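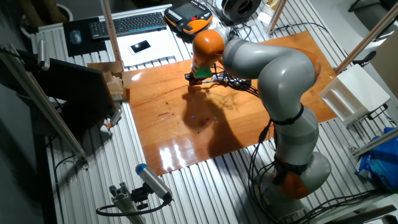 有读者看完上一版说明后留言，说既然两款夹爪用的是同一条机械臂、同一张台面、同一套物件，那比较结果就应该可以直接拿去选型，没必要写这么多保留意见。我们不同意。同一条臂只排除了臂的差别，排除不了示教点、指尖磨损、控制器参数和操作者偏好，而后面这几样在本数据里都没有控制好。下面的说明基本就是围绕这几样写的，急着要一个冠军型号的人可以不用往下看。

Trasska 夹爪对比数据 说明文件

最后修订：2024年2月13日
采集地点：Brundadska 实验车间
对比对象：Holst 两指夹爪，Destard 两指夹爪，Destard 换用软垫指尖
配置数：3
物件种类：6
回合总数：334
作废回合：54（保留在包内，另有标记）
语言：标注字段为英文，备注为中文

数据是做什么用的

最初的目的很窄。手册上写的夹持力和行程是在标准试块上测的，我们手里的东西没有一件像标准试块：锤子的重量偏在一头，C形夹有一半是空的，手摇工具往板上一放，哪一面都不太平。所以想看看两家的夹爪换到这些旧工具上，手册里的差距还剩多少。

结论先写在前面。差距有，方向和手册一致，幅度比手册小，而且小到我们不敢说它全部来自夹爪。有一部分物件上，换个示教点带来的变化比换夹爪还大。如果有人引用本数据说某家明显胜出，请先看“已知缺陷”和“评分规则”两节。

包内结构

episodes 目录按配置分文件夹，每个回合一个子目录，里面有固定机位的图像序列、关节角记录、夹爪开合指令和夹爪反馈值。
labels.csv 每回合一行，记录物件、配置、结果、失败类型和备注。
discarded.csv 作废回合清单和作废理由。
calib 目录里是外参，采集开始和采集结束各标过一次。两次结果不完全一致，我们没有插值，也没有挑其中一份当真值，两份都给了，用哪份自己定。
scripts 目录里只有读取和画图用的脚本，没有训练代码。

回合的流程

每个回合从同一个预备姿态开始，夹爪张开，停在木板上方。操作者按编号卡把物件放到板上规定的区域，朝向由卡片指定，位置允许有出入。出入多大没有量，只靠板上原有的纹路估一个大概。示教器上确认之后，机械臂沿预存轨迹下探、闭合、抬起，保持一段时间，再放回。

有三点要提醒：

轨迹是预存的，视觉不参与闭环。图像只用来事后判断，所以这里测的是夹爪对位置误差的容忍，和抓取算法无关。拿这些回合去评价某个视觉模型抓得准不准，没有意义。

闭合指令两家的写法不同。Holst 收的是目标宽度，Destard 收的是目标力，我们用一张对照表做了换算。换算表是自己拟合的，两端的点很少，宽度特别小的时候误差最大，偏偏细木棍就落在这一段。

保持时间以控制器时钟为准，图像时间戳以采集主机为准。两个钟对过，没有持续同步。需要精确对齐的话，请用关节角的起动时刻当锚点。
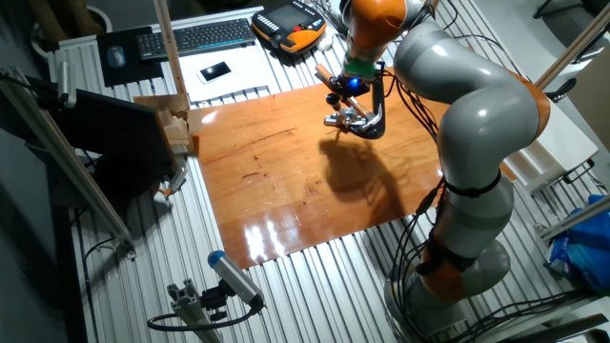

细木棍从指间滑转，到底算不算夹爪的问题？

目前只能算一部分。木棍截面小，指面和它接近线接触，任何一款硬指尖都容易让它转起来；换上软垫以后滑转少了，可是软垫那一批回合里闭合力也被调高过，两个因素没有分开。labels.csv 里把这类情况单独记为 rotate，没有并进 drop，想重新归类的人改一列就行。

物件

锤子：木柄，金属锤头。卡片规定夹柄，夹点在柄的中段偏锤头一侧。重心离夹点越远，抬起后转得越厉害，夹爪本身再有力也救不了多少。
C形夹：黑色夹身，银色螺杆。有夹螺杆和夹弓身两种卡片，两种难度差得很远，统计时一定要分开。我们自己第一次画图就忘了分，得出一个相当漂亮的结果，后来撤掉了。
手摇工具：带曲柄和木质握把。曲柄会自己转，放置前虽然统一拨到一个角度，机械臂下探时碰一下就变。
细木棍：见上。
木块：浅色，表面没有涂层。三种配置下都很容易成功，主要用来检查夹爪当天有没有毛病。
卷尺：外壳圆滑，硬指尖容易把它挤出去。

六种物件全是手边现成的，没有按材质或者尺寸抽样。别把它们当成“常见工具”的代表。选物件的时候我们还没有想好要发布，多少偏向了看起来会出问题的那些。

评分规则

成功的定义是抬起、保持、放回三步都完成，放回以后物件没有离开木板。中途有转动但没有掉落，记成功，同时在失败类型里写 rotate。这条规则偏宽。有人试着把 rotate 一律算失败，三种配置的排序在锤子上就变了，在木块上没有变化。排序会随着评分规则改变，说明差距本来就不牢靠。

标注由看图像的人完成，看不到夹爪型号的文件名，但夹爪长什么样图里一眼能认出来，所以谈不上盲评。第二遍标注和第一遍有分歧的回合，备注里写了 disagree，最终结果取第二遍。取第二遍没有什么道理，只是需要一个统一做法。

没有计算显著性。各配置的回合数不相等，物件分布也不相等，同一物件连续做的回合之间还有相关性。把它们当独立样本丢进检验里，会得到一个好看但没什么用的数。愿意用分层模型认真算一遍的，我们很想看结果。

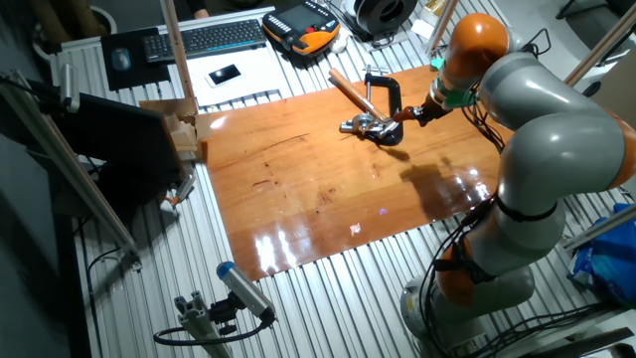 分类：已知缺陷

台面反光。木板上了清漆，顶灯在板面上留下很亮的白斑，机械臂的影子又压在另一片区域上。对人眼标注影响不大，对分割模型影响很大。我们拿一个现成的分割模型试过，金属件挨着白斑时，边缘经常连成一片。曾经考虑铺一块哑光垫，最后没铺，怕垫子改变物件底部的摩擦，前后数据接不上。现在看，当初应该从头就铺。

遮挡。腕部和线缆会挡住指尖，夹爪转到某些角度时，固定机位基本看不到接触面。labels.csv 里有一列 occluded，凡是标了这一列的回合，“成功”两个字的含义只有抬起来了、放回去了，至于指尖是怎么接触的，图像给不出证据。

线缆受力。夹爪的线沿着臂身外侧走，用束带固定，腕部留了余量。余量留得松，下探时会晃；留得紧，腕部转到头会拉。两家接头出线方向不同，换夹爪就得重新理线，每次理出来的松紧都不一样。这一项没有任何记录，我们甚至说不出它影响的方向。

指尖磨损。硬指尖用到后期有磨痕，没有测量，也没有中途更换。Holst 的回合集中在前半段，Destard 的集中在后半段，顺序没有打乱。如果两家指尖磨损速度不同，本数据看不出来；如果磨损以外还有别的东西随时间变化，比如操作者越来越熟练，那它完全和夹爪型号混在一起。这是本数据最严重的问题，排在反光后面只是因为先写到了反光。

操作者偏好。摆放物件的人知道哪种放法更容易成功，哪怕是无意的，手也会往那边偏。编号卡只规定区域和朝向，挡不住这一点。十月那批预试里就出现过，某个操作者放的锤子总比别人放的好夹，换人以后优势就没了。预试数据不在包内。

周围杂物。台子后侧放着键盘、鼠标、示教器、纸和手机，旁边有纸箱。训练模型的人如果不裁图，模型很可能学到背景。裁剪框在 calib 目录里给了一个建议值，比木板略大。

反馈值的可信度

两家都在接口里返回一个“已夹住”的标志位。Holst 的标志位依据是宽度没有到达目标，Destard 的依据是电流超过阈值。听上去各有各的道理，实际用起来都不能单独相信。物件被挤歪卡在指根，宽度同样到不了目标；线缆拉着腕部的时候，电流也有过莫名其妙的抬升，虽然我们说不清两者之间到底有没有关系。

包内原样保留了标志位，没有拿它参与评分。做过一次对照，标志位与人工标注不一致的回合，主要集中在细木棍和C形夹弓身上。具体数字没有列，原因是阈值中间改过一次，改之前和改之后混在一起算没有意义，分开算每份又太少。改阈值的时刻在 episodes 的日志里能查到，字段叫 thr_change。

Destard 的控制器在长时间空闲以后，第一次闭合会偏慢。供应商的回复是正常现象。我们把空闲后的第一个回合标为 warm，没有作废。要不要剔除看用途，比较速度时建议剔除，比较成功率时剔不剔差别不大，至少在我们手里这批数据上是这样。

作废的回合

作废的 54 个回合里，多数是图像序列不完整，其余是放错卡片、急停、以及夹爪没有回到张开位就开始下探。作废决定都在看到结果之前作出，这句话本身无法验证，所以把作废回合也放进包里了。不相信的话，可以把它们加回去重算。我们加回去算过，木块和卷尺没有变化，手摇工具略有变化，偏向 Holst。

急停的几个回合请不要用来评价安全性能。触发都是人按的，按的时机取决于人的胆子大小。 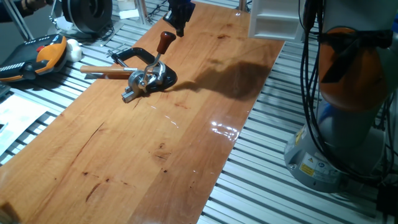
手摇工具的补充说明

这件工具单列一节，是收到的疑问最多，也是我们自己最不放心的一件。它的外形没有一个方向是对称的，曲柄、侧面的木柄和弓形的架身都能夹，夹哪里决定了一大半结果。编号卡规定夹架身，但架身两侧离别的零件都近，位置稍微偏一点，指尖就先碰到别处。碰到以后工具会转，转完有时反而落进一个更好夹的姿态。

这种“碰出来的成功”按规则算成功。备注里能找到 nudge 字样的就是，漏标的肯定有。要是把 nudge 全部去掉，软垫配置在手摇工具上的优势就看不见了。有一种可能是软垫真的有用，另一种可能是软垫更厚，碰得更早、推得更远。现有的图像区分不了这两种情况。要区分，需要在指根装力传感器，或者加一个贴近台面的侧向机位，这两样当时都没有做。

不建议的用法

用成功率给两家夹爪排名，并写进采购报告。
把关节角记录当作示范轨迹去训练模仿策略。轨迹是预存的，几乎没有变化，学到的只会是那几条轨迹。
把三种配置当作三款产品。Destard 那两种是同一个本体，只换了指尖和闭合力。
拿本数据外推到更重的工件、带油的工件或者连续生产节拍。这些都没有测过。

还算可以的用法

检查分割或者姿态估计模型在强反光木面上的表现。
研究标志位与人工判断的分歧。
当作一份反面材料，给准备做夹爪对比的人看看哪些变量最容易忘记打乱。

复现时的建议

先打乱配置顺序，再谈别的。换夹爪很麻烦，要拆法兰、理线、重新设工具坐标，谁都想一种做完再做下一种，我们就是这么偷懒的。哪怕每种配置分成几段交替着做，也比现在强得多。

工具坐标每次换装后都要重新标。转接法兰的厚度两家看着一样，叠上各自的安装座以后并不一样，第一轮预试里有一批下探深度是错的。

闭合力统一用外部测力计校一遍，别相信接口里填的数。木块虽然简单，每次换装后都做几个，它出问题就先停下来查机械，不要急着记数据。

板面如果也用上漆的木板，请铺哑光垫，并且从第一个回合铺到最后一个。

版本记录

初版：只有 Holst 和 Destard 硬指尖，没有作废清单。
第二版：加入软垫配置，加入 discarded.csv，C形夹拆成两类卡片。
当前版：加入第二遍标注，改正一处单位错误（夹爪反馈宽度此前误写为厘米，实际是毫米），撤回初版中“Holst 在各类工具上普遍更稳”的说法。图像和关节角没有改动，已经下载过第二版的人只需要替换 labels.csv 和本文件。

引用与反馈

引用时写 Trasska 夹爪对比数据，并注明版本。发现标注错误请附回合编号，只写“有些锤子标得不对”我们没法查。夹爪供应商来信要求修改结论的，请同时附上测试条件和原始记录，目前收到的来信里都没有这两样。

待办里还有：阈值改动前后分开的标志位统计，两份外参的差异图，rotate 算失败时的完整重算表。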